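Teaching the arm to make toast

Abilio Bravo starts work at 7:30 with a slice of bread and a toaster. He puts the slice in, takes it out, and does it again, and he doesn't touch the bread while he does it. A robot arm does that part. Bravo moves a handheld controller and the arm follows.

He works for Hudstead, a small company in Plakham that trains robot arms for household jobs. The toast work belongs to a project called Sendino, which began in October. By the time we talked, Bravo and his colleagues had recorded 603 runs of it.

"A run is one try at the whole thing," he says. "You start with the arm away from the toaster, you do the job, you bring the arm back. Then you mark it good or bad. Most people think the recording is the hard part. The hard part is doing it the same way when you're tired, but with enough difference that the arm doesn't just learn one path."

I asked what he meant by difference.

"The toaster gets turned a bit. The rack goes somewhere else. If the toaster is always square to you, the arm learns that toasters are square to you. So we turn it, and we write down that we turned it, and then somebody on the next shift turns it some other way."

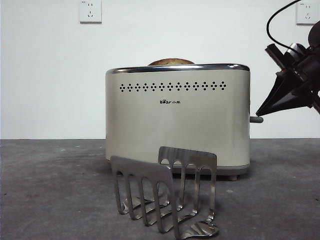
The turning is written down on a sheet, and the sheet has been revised more than once. The first version told operators to move things "a little" between runs. Bravo says he took that to mean a finger's width. The person on the afternoon shift took it to mean the other side of the work area. For a while the morning runs and the afternoon runs looked like two different tasks.

Now the sheet lists 26 starting layouts, with the angle of the toaster and the place of the rack for each one. Operators go through them in a shuffled order. Bravo doesn't love the sheet, but he admits that it settled a lot of arguments.

Before Hudstead he repaired sewing machines in a shop in Zabala. He had never used a robot. He applied because the ad asked for steady hands and said training would be given.

"The training was two mornings," he says. "First you just move the arm around and touch things. Then you stack cups. I was bad at the cups. You want to look at your own hand, and your own hand has nothing to do with it. You have to look at where the fingers are."

There is another way to show the arm what to do, and Hudstead uses it too. An operator can take hold of the arm and push it through the motion directly, with the motors set to give way. Bravo likes this for simple moves, such as coming in toward the lever from the side. He doesn't like it for bread.

"When you hold the arm, you feel the arm. It's heavy, it has its own drag. You can't feel the bread at all. With the controller you don't feel the bread either, but at least you aren't fighting the weight, and your head isn't in the way of the camera. I'd say for anything where you're putting one thing inside another thing, use the controller."

So the bread is done by remote control. Each run is saved with the video, the position of every joint, and how far open the fingers are. The view from the wrist is the one Bravo watches most when he gets near the slot, even though it moves with the arm and can make new operators a little seasick.

"You come down, you slow down, you look at the edge of the bread against the edge of the slot. If the corner goes in first you can usually let the rest follow. If you try to drop the whole slice in flat and level, it catches on one side and you bend it. Then you've got a bent slice, and that's a bad run."

How many are bad? On the day I visited, he had recorded 29 runs before lunch and thrown out six. Two were bent slices. In one he bumped the toaster and it slid. The others were what he calls hesitations, where he stopped over the slot too long while deciding what to do.

"The arm will copy that. It doesn't know you were thinking. It sees that you wait there, so it waits there."
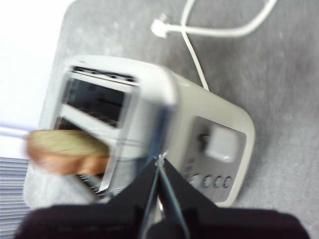
What the arm has learned so far

The software people train on the good runs overnight, and in the morning someone puts the result on the arm to see how it does. Bravo is usually the one standing by with his hand on the stop button.

He describes the early results without much sentiment. The arm went to the right place and closed its fingers on air. It picked up the slice and then held it against the outside of the toaster, pushing. After they added runs with the toaster turned, it began lining up with the slot before going down, and he counts that as the first real progress.

It still has trouble with thin slices, and with bread that has dried out over the day and curled. Bravo now keeps the old slices and records some runs with them on purpose. At first he had been throwing them away.

"I thought I was helping, giving it nice bread. But it's going to meet all kinds of bread."

The part he is proudest of is the recovery runs. In these the operator starts from a mistake, with the slice half in and leaning, or gripped too near one corner, and fixes it. They take longer to record and they're dull to set up. He asked to do more of them after watching the arm get stuck in the same position several times in one morning. His supervisor agreed to set aside the last hour of each shift for it.

I asked whether he talks to the people who write the software.

"Every day. They ask me why I did something. Sometimes I don't know why. I have to go back and do it again slowly and watch myself. Like, I tilt the slice before I get to the slot, quite early. I had no idea I did that until one of them asked."

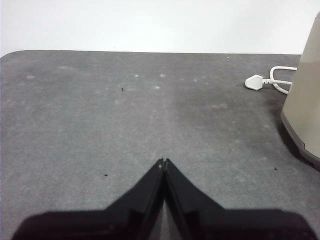
Rosalía Collado

After lunch I was allowed to try it. The controller is light, and moving the arm through open space took only a few minutes to get used to. Picking up the bread was harder. I squeezed too much, let go, and squeezed too much again.

Bravo stood beside me and gave short instructions. Slower. Stop looking at your hand. Lift first, then turn. On my fourth try I got a corner of the slice into the slot and the rest leaned against the rim. He told me to leave the controller where it was, let it settle, and then push down gently from the top. The slice went in crooked.

"That's a recovery," he said, and asked if I wanted to keep going. I asked him to mark it bad. He marked it good and gave it a note in the comments field: slow, visitor, usable.

The next task for Sendino is moving slices from the toaster to the rack, which Bravo has tried on his own time. The slots in the rack are narrow and the metal is shiny, and he finds it hard to judge depth on the screen. He would like a second view from the side. He has put in a request for one, and in the meantime he is practicing.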